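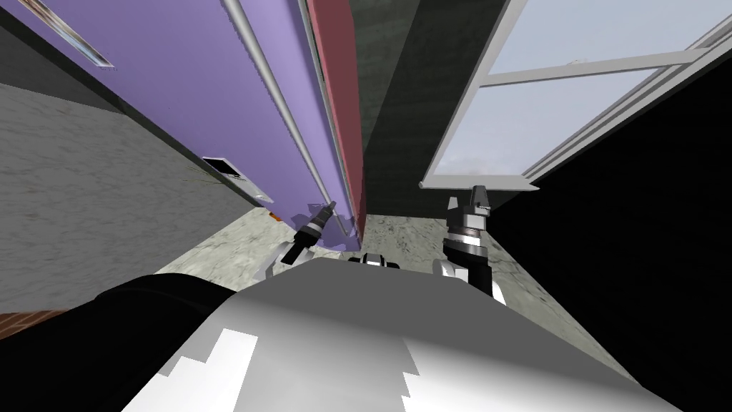 Enough with the subscriptions. Bought a Komow doorbell camera in December, decent little thing, and now it wants 4 quid a month to show me who rang last Tuesday. I paid for the camera! The clips are of my own path.

Murray Sandhu up the road has a Vaten — same story, more than 52 quid a year once you add teh second camera. He pays. I won't.

A memory card slot costs next to nothing. Put one in. Let people keep their own footage, and charge for extras if they want extras — fine. But say so on the box, in big letters, before anyone gets a drill out. Mine's going back if they'll have it.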